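The biscuit tin comes first

Kasun Akanda on filling tins, fillings that crumble and why he gave up chocolate in April 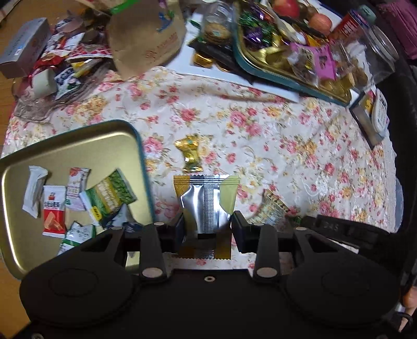 Kasun reckons most people get a snack tin wrong before they've opened a single packet, by tipping everything in and shutting the lid on it. He told me this while I was holding a wafer, so I put it down again.

He makes up tins for neighbours, cousins, the woman at the dry cleaner's, anyone really, and last year he sent out 209 of them (I made him check his notebook, I didn't believe it either!). It started with one tin for an aunt in hospital. "She ate the wafers and gave the cakes to the nurses," he said, "so the next one was nearly all wafers."

The wrapped cakes go in flat, he says, and the wafers stand up along the side where they won't get squashed. Twisted sweets fill the gaps. He buys the sweets from Tonetti, a wholesaler near the ring road, in bags of 80, and he's rude about the Nekell ones, which he thinks taste of soap. I quite like them.

And chocolate? "Not after April. I posted one tin in a warm spell and my cousin rang to ask if it was meant to be soup."

We'd got through two pots of tea by then and I'd eaten more of his stock than was polite. He wants 25 tins ready by the end of the month, and he's short of lids.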